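Hi Chun-hung,

July update on the Uvaldale safe storage project, as promised. We've now handed out 693 cable locks, most of them at the feed store and the Villow clinic, and I have 100 left in my garage (my husband would like his workbench back!). The Osman range let us set up by the front desk again, and people there were friendlier than I expected – a few took extra locks home for their parents.

The evening classes are going fine. We had 24 people at the first one and 49 at the second, so I've asked the library for the bigger room.

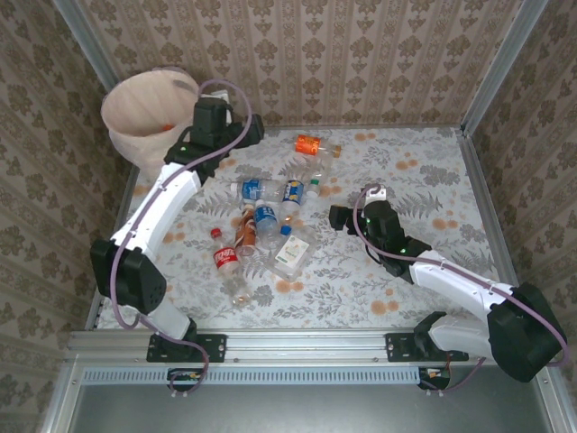 Are gun owners willing to talk to us about storage? Most are, as long as we leave politics out of it and let them ask about their own setup first.

Money is OK. The Vimari lockboxes went up in price after I sent you the budget, so I bought fewer of those and moved what was left to printing. I still owe you the receipt for the Spanish flyers – it's in my truck somewhere. Next up is the county fair booth, and I'll need your signature on the form before I can pay for it.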